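4.2 What couples did when it rained

I talked to 37 couples for this part of the study, all of them married outdoors in or near Lukside, and I'll admit I went in expecting tears. 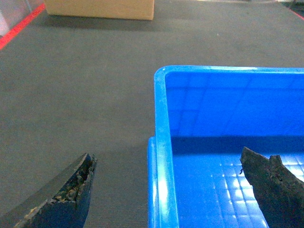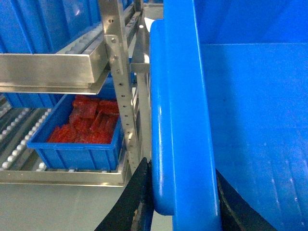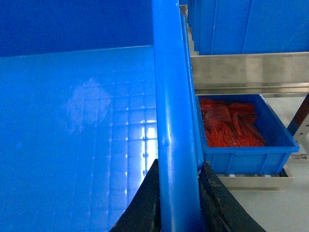
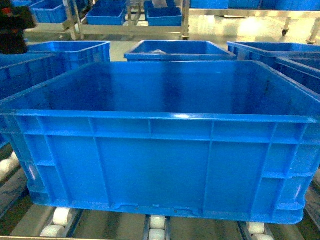
Figure 2. Carpeted floor and box (first view); blue plastic in the other three.

Most of them laughed about the weather! Qistina Pelupessy, who helped me code the interviews, kept a separate pile for couples who brought up the photographs before the rain itself (it grew quickly). Only two had moved the ceremony indoors, both at Stullalano, where the barn is a short walk from the orchard. The others waited it out or got married under umbrellas, guests and all.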